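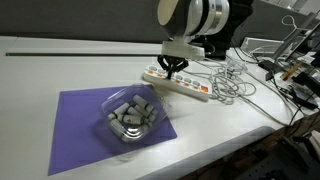
Lecture 9. Manipulation of small household and shop-floor goods

Most tasks that people call chores are made of short manipulation steps joined by a lot of judgement about what to do next. The step itself (close two fingers on something, move it, let go) has been within reach of commercial arms for decades, provided the part arrives in a known pose. Chores seldom supply a known pose. Consider eight white tubes piled in a clear plastic clamshell box, with a power strip and a tangle of white cable on the same table. A person asked to take the tubes out would not think of it as a skilled job. For a two-finger gripper it combines four of the harder problems in this unit: transparent surfaces, cylinders in clutter, contact with container walls, and deformable objects near the workspace. We will use the tubes as the running case for the rest of the lecture.

9.1 Terms

Pick: a grasp that ends with one object held clear of all others.
Double pick: a grasp that ends with two or more objects held.
Intervention: any human action on the cell between the start and end of a run, including pressing resume.
Cycle time: time from the start of one pick attempt to the start of the next, failures included.

Published cycle times often leave out failures. Check the definition before comparing two papers. A cell that takes four seconds per attempt and fails half the time is an eight-second cell at best, and longer if recovery needs its own motion.

9.2 Perception through clear plastic

Structured-light and time-of-flight depth cameras assume that a surface returns light diffusely. Clear plastic does not. Part of the signal passes through, part reflects toward something else, and the depth map comes back with holes or with surfaces in the wrong place. Highlights on the lid and sides can be brighter than the object behind them, so an edge detector will happily trace the highlight.

Three approaches are in common use.

(a) Learned depth completion. A network fills in the missing region from the colour image. Works well on shapes close to the training set. Errors tend to be smooth and plausible, and are hard to catch with a simple threshold.

(b) Multiple views from a wrist camera. Highlights move with the viewpoint and the object does not. Costs time: each extra view is an arm motion plus a settling period.

(c) Avoidance. Open the lid or change the container. In a factory this is nearly always the right answer. In a kitchen it is not available, as the householder chooses the containers.

Containers with hinged lids add a prior step. Opening a clamshell with one arm generally requires the base to be held down by something else. A high-friction mat helps against sliding but does nothing against lifting.

9.3 Grasping cylinders in a pile

A cylinder lying on a flat surface has a good parallel grasp across its diameter at any point along its length. In a pile, most of those grasps are blocked by a neighbour. The remaining ones are usually near an exposed end, where the object's weight produces a moment about the finger contacts and the tube swings on lift. Wider finger pads reduce the swing and also make it harder to fit between neighbours. Pad width is therefore a design decision to be made per product, and this is one reason a general household gripper remains difficult to specify.

Tubes lying against a wall or in a corner are the usual residue. The outer finger needs a gap that isn't there. Options are to drag the tube inward with one fingertip, to tilt the container, or to shake it. All three alter the pile and require a new image.

9.4 Results from the Rerna cell

The figures below come from the teaching cell, Rerna, and were collected in January by Shabnam Naqvi. Task: remove mixed cylindrical parts from an open bin, one at a time, and place them in a rack.

Attempts: 3452
Attempts ending in a failed or double pick: 873
Of those, part touching a wall or corner: 537

The failure rate is 25.3 per cent. Wall and corner cases make up 61.5 per cent of failures. No transparent containers were used. With a closed clear lid the task would be a different one and these numbers should not be carried over.

A person doing the same work by hand made so few errors that a rate is not worth quoting. Speed was closer than students usually expect – the arm is quick between the bin and the rack, and loses its time on re-imaging.

9.5 Cables

Loose cable is the most common reason a domestic trial is stopped. It has no fixed shape, it can loop over a finger, and it is attached to something that may come along with it. Most planners treat cable as a keep-out volume. This is safe and shrinks the workspace considerably. Untangling as a task in its own right has been shown in laboratories on one or two cables of known type, at speeds no householder would accept.

9.6 Where this leaves chores

Shop floor: yes, for a fixed product in a fixed container, with a person on call. The Votstead case study (reader, chapter 6) reached 2000 consecutive picks without intervention, after the supplier's box was replaced with a shallow open tray with sloped sides. Read the section on the tray with care. It accounts for most of the improvement.

Household: individual steps yes, whole chores no. The open questions are recovery after a failed step and knowing when a job is finished. Neither is solved by a better gripper.

Reading before the tutorial

Guimarães, A., course reader, chapters 5 and 6
Skesar gripper data sheet, pages on pad width and stroke
Damasceno lab notes on depth completion, first half only

Tutorial problems

1. Using the Rerna figures, calculate the failure rate that would remain if every wall and corner failure were eliminated and nothing else changed. State your assumption about the number of attempts.

2. A tube is gripped at a distance d from its centre of mass. Derive the friction torque needed at the pads to prevent rotation on lift. Neglect acceleration, then put it back in.

3. Propose an order of removal for eight tubes in a box with rounded edges. Justify the choice of the first and last tube.

Written answers go to Aparecida Guimarães by 5 p.m. on the day before the tutorial. Show working for problem 2.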